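3.2 Where the clothes wait

I went into this part of the study expecting to write about washing machines, and I came out of it mostly thinking about chairs. We asked 89 households in Vesden to keep a laundry diary for 5 weeks, and the word that kept turning up was "later" - clothes worn once, not dirty enough to wash and not clean enough to go back on the shelf. Zsófia Szalai and I started calling these in-between clothes, and the name stuck (sorry, Zsófia, I know you wanted something fancier!).

Most homes had one regular spot for them, and it was usually a seat (see Figure 4).

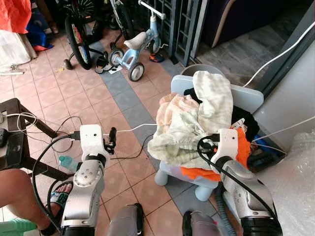

Figure 4. Clothes piled on a small light blue plastic chair.

Ayodele Nwankwo objected, on reading our first draft, that a resting spot isn't the same as a habit, and that we should only count a place if it came up in more than one week of the diary. Fair point, and I went back and recoded everything that way. The pattern held up pretty well, though hooks and bed ends lost a bit of ground.

What I still can't explain is why people with plenty of closet space did this just as much as everybody else. Section 3.3 looks at closet size next to the diary entries.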